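The Letter Books of the Tagle Consulate

When the brig Dalletti put in at Tagle in October 1866, she carried a new consul, his two trunks and a box of blank letter books bound in calf. The consul's name has been known to local historians for a long time. The letter books were another matter. They passed from the customs house to a shipping agent, then to the agent's heirs, and for most of the last century they were assumed to be lost.

Janelle Bautista found them while looking for something else. She was working through the papers of the Balgate Shipping Company for a study of harbor dues when she came to 13 volumes marked only with years. The first page of the first volume was a copy of a letter asking the governor for permission to fly a flag.

Permission took a long time. The treaty that opened the port had been signed by people who had never visited it, and it said nothing about where a consul should live, who would pay his rent or whether he could hold a court. The governor's secretary answered each question separately. The consul copied every answer into the book and added his own remarks in the margin, most of them about money. His salary was set at 200 pounds a year, and the lease on the house took a large part of it.

Bautista and her colleague Jerome Tolentino have now transcribed 166 of the letters. The work is slow. The ink has gone brown, and one clerk wrote so small that Tolentino gave up on the scanned pages and went back to the originals with a magnifier.

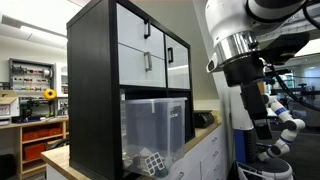 Much of the correspondence deals with sailors. Men jumped ship, fell ill or got into debt at the boarding houses behind the wharf, and the consul was expected to sort it out. Under the treaty he had authority over his own country's subjects, but crews were mixed and papers were often missing. In one case, a cook named Jomar Ambrosio was claimed by two consulates in the same week and disowned by both the next. He spent the time in the customs house, where the consul sent him a blanket and later billed the ship's master for it.

The larger disputes were over trade. Merchants wanted the fixed duty on imported cloth written into the treaty, and the port officers wanted to charge by their own measure. Both sides quoted the same article. It read differently in the two languages, and neither text had been named as the binding one. Crisanto Dela Peña, who teaches diplomatic history and has read the transcripts, thinks the confusion was left there on purpose. "Both negotiators needed to go home with a signature," he says.

Bautista is less sure. She points to a letter from the interpreter, Bienvenido Saludo, who complained that he had been given a single night to check the final draft. He listed the passages he wanted changed. The cloth article was second on his list.

The consulate closed after the Tirklow Line moved its steamers to a deeper harbor up the coast. The last volume is mostly empty. Its final entry is an inventory of furniture to be sold, with prices, and a note that the flagpole belonged to the landlord.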